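# Godthorpe Open Day: two-arm shelf restocking

README for the demo folder, plus notes for anyone who wants to know what they were looking at on the day, or who is thinking about coming to the next one.

## What this is

Every November the Godthorpe workshop opens its doors and lets people wander through. This year our corner was the two-arm bench, and we ran it most of the day with boxed goods and a small wire rack. The folder you are reading holds the episodes we recorded during the open day, the settings we used, and the talk outline we kept taped to the bench (which everybody ignored by lunchtime, us included).

It was such a good day! We had families, retired machinists, a whole bus from Istthorpe, and two very serious ten-year-olds who asked better questions about grip force than most adults do. If you were one of the people three rows back standing on a chair, thank you for your patience, and we are working on a screen.

## The task

A box starts somewhere on the white work surface. The two arms have to get hold of it between them, turn it so its long side faces the rack, and put it on a shelf. The person at the controls picks the shelf. Sometimes we ran it the other way and took a box off the rack and laid it on the table, and the crowd liked that one more for some reason - maybe because you can see the arms having to be careful.

Boxes are handed to visitors first. We wanted people to feel how light they are and how easily a corner gives, and then watch the grippers deal with the same thing. A flat box lying on a flat surface is a nasty object to pick up. There is no edge to get a finger under, and if only one side pushes, it just slides away. So the arms come at it from both sides.

We name the whole routine Destodell, after the street the old workshop was on. The control side is Eichhorn, our own teleoperation layer, version 3. Eichhorn passes the operator's hand motion to both arms and writes the log. It doesn't plan anything and it doesn't correct anything, so what the visitors saw was a person's skill coming out through two machines. We said that a lot during the day, and people still congratulated the robot!

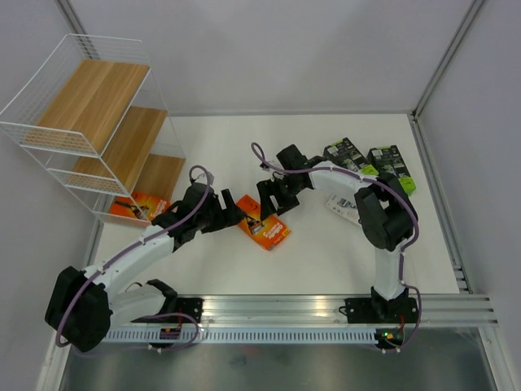
Posted by the Godthorpe bench crew | Sun 24 December | Open day notes

The orange boxes were the favorites by a mile. They show up well against the white surface, even from the back of the crowd, and the picture on the front lets you see which way up the box is from across the room. Lying at a slant between the two grippers like that is a pretty typical start. The operator brings the left fingers up to one side and lets the right ones come down from above, and then there is a moment where the whole room goes quiet.

The black boxes with the lime green ends are harder. When they are parked at the back right, behind the right arm, the operator has to reach with that arm folded up close to itself, and the elbow gets in the way of your view. We let visitors try it anyway. A lot of them wanted the hard one, of course.

A question we got all day: what are the purple cables? They run along the arms from the wrist down, and they are left with some slack on purpose, so the wrist can turn without pulling. If you build something similar, be generous with the slack. We were stingy the first year and spent the afternoon with a roll of tape.

Second most common question: why is the rack made of wire? It's what we had. It has turned into a nice test though, and the guards on the ends of the shelves mean you can't just shove a box in from any direction. You have to come in over the rail or find the open side. Beginners go for the top shelf every time, and it's the worst one to start with.

## What's in the folder

- episodes/ - 893 recorded episodes, one subfolder each, with video, joint positions and gripper opening
- settings/ - Eichhorn 3 config files for both arms, as they were on the day
- talk/ - the outline, with our corrections
- notes.txt - things the operators wrote down between sessions, lightly cleaned up

Episodes are up to 300 seconds long. Most are a good deal shorter. Long ones are nearly always a visitor at the controls, and we kept them all, including the ones where the box ended up on its side or leaning on the wire. There is a flag called "guest" in each episode header if you want to leave those out. I'd say keep them in - guests try things our own people stopped trying a long time ago, and a few of those things work really well.

No audio was kept. The cameras are fixed to the bench and pointed at the work surface, and we checked for faces before putting the folder together. If you find something we missed, write to us and we'll pull it.

## Known problems

The clock on the left gripper log drifted after the mid-day restart. There is a corrected column next to the raw one, so use "t_fixed" unless you have a reason not to.

Shelf labels in the early episodes are upside down (1 is the top, later 1 is the bottom). The header field "shelf_order" tells you which.

Printing on the boxes is small and often turned away from the camera. Please don't plan on reading text off them. If you need to tell them apart, go by color.

## If you come next time

Come early in the morning if you want a turn at the controls. Each turn is 10 minutes, and the list fills up before the coffee is ready. Kids are welcome and get a step to stand on. Wear sleeves you can push up, because the hand controllers catch on loose cuffs.

Bring a box, too! Anything light and closed, about the size of a paperback or a bit bigger. We'll put it on the table and see what the arms make of it, and if you don't mind leaving it with us it will go into the next folder.

Contact: Godthorpe workshop, bench desk | © Godthorpe Open Day | Back to top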